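Progress report to the Stergiou fund, 14 November 2022
Prundcombe community hall, refurbishment 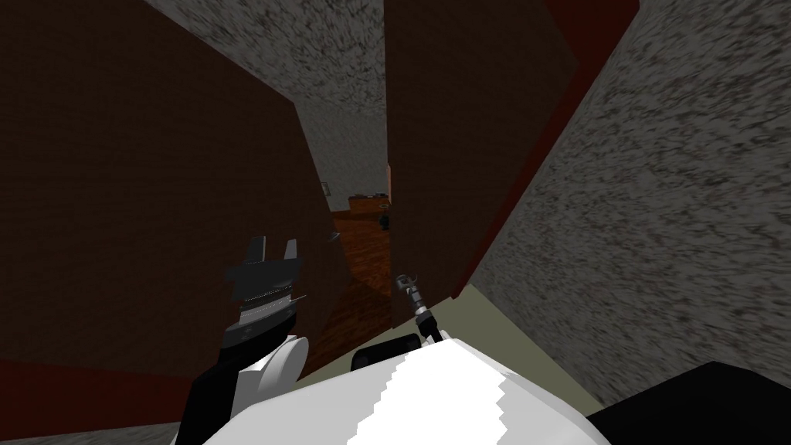

We have spent 3,340 pounds of the grant until now. The heating quote from Trerport came later than promised. In the back passage we keep the dark brown doors – new ones would cost too much.

Ezequiel Ventura has asked for a second quote.

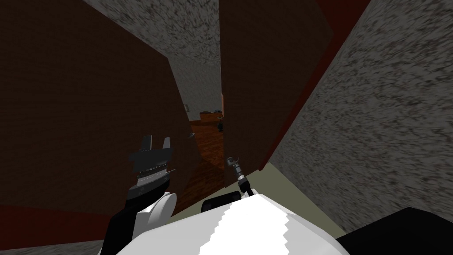
It should reach us in December. The choir still pays its rent. 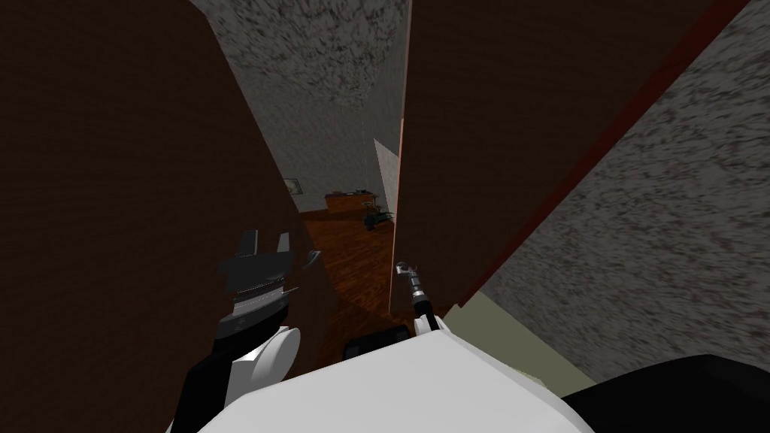 Two groups wait for a place.

Sofia Antoniadis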